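Cendcombe workshop notebook, page 362
Friday, started after lunch

I meant to write this up properly before the weekend and then got talking at the door, so it's a bit of a ramble, sorry in advance to whoever reads it on Monday with their coffee. It's mostly about the green cloth, and a little about the table, and there's a note on the hem near the end that I would like somebody to read even if they skip everything else.

First, the cloth. It came out of the Gumau bundle, the one that has been under the window bench since January, and I have grown very fond of it. It's a soft grayish green that goes more toward mint when the light is strong, and two of us had a long and friendly argument at lunch over what to call it. I've put "green, Gumau" on the shelf label and left it at that. If you want to write sage underneath in pencil, go ahead.

I was glad to have it on the white table. We did last week's gray pieces on the same top and I spent half the afternoon squinting at where cloth ended and table began. With the green you can find an edge from across the room, and the creases come up nicely too, even the small ones that run off a fold at a slant. I know the other tops are kinder to the elbows, but for anything where we care about shape I'd stay with white.

One thing I noticed again is how quickly a piece of cloth stops looking like itself. Let it pull in lengthwise and you get a long narrow thing with folds going every which way, a dip between two points at the top, and one side bunched up. The hem at the bottom is the only part I'd trust to tell me which way round it is. It keeps fairly straight, and you can see the double layer.

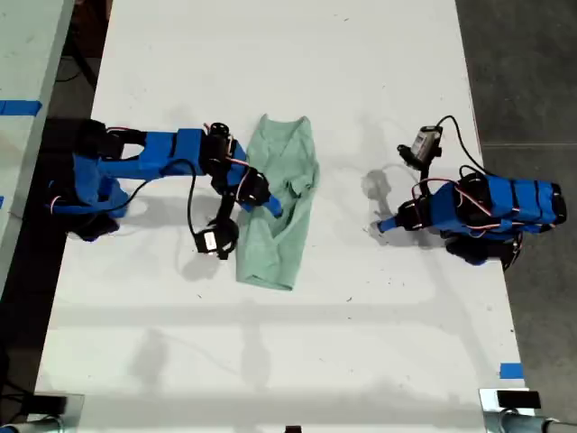
Getting hold of the edge

This is where the afternoon went, and I enjoyed it more than I expected to. An edge lying flat on a smooth top gives you very little to take hold of. Press down and it slides, or you smear it along and make a new wrinkle somewhere else, which you then have to deal with before you can get back to what you were doing. What you want is a small ridge standing up with a hold on it from both sides. I say small on purpose. Take up a big handful and you have hidden the very edge you were after, and the cloth next to it puckers.

My own way by hand, for what it's worth, is to come at the cloth from a low angle, let the fabric rise a little, and close slowly. I did this with over 200 bits of scrap when I was first learning to lay out linings, at the old Geddes cutting room, and my fingers still do it before I've thought about it. It's harder to explain than to do. I had a go at drawing it on the opposite page and the drawing is terrible, please don't judge.

The other thing to watch is the cloth just beside the hold. There's often a short crease there, slanting away, with a bit of a gap under it. I used to smooth those out right away. Now I'm inclined to leave them alone until the edge is where it should be.
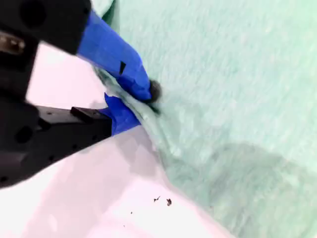

Green Gumau cloth, thin ridge held at the edge, small crease alongside.

About that hem

Please look at the hem before you call a piece flat. The double layer gives it some stiffness, and it'll sit there looking perfectly behaved while the single layer above it is still full of folds. I'd start from the hem, get it square to the side of the table, and work up from there toward the corners. Corners last. I know we wrote corners first on the wall sheet, and I was the one who argued for it, so I'll cross it out myself.

Odds and ends

The Kesura soap is nearly gone. I'd like to wash the Gumau pieces once more before we do any more with them, as they still have a bit of that shop finish and I think it makes them slide about more than they should. Cold water, hang over the rail, no pegs (the pegs leave dents and then we're all looking at peg dents).

Shelf 3 needs its label redone, the ink has run.

I'd like to try the same thing with something heavier, a tea towel or one of the brown napkins, and compare the two side by side. Also still to do: wipe down the table, find the good lint roller, put the scrap bag out by the back door.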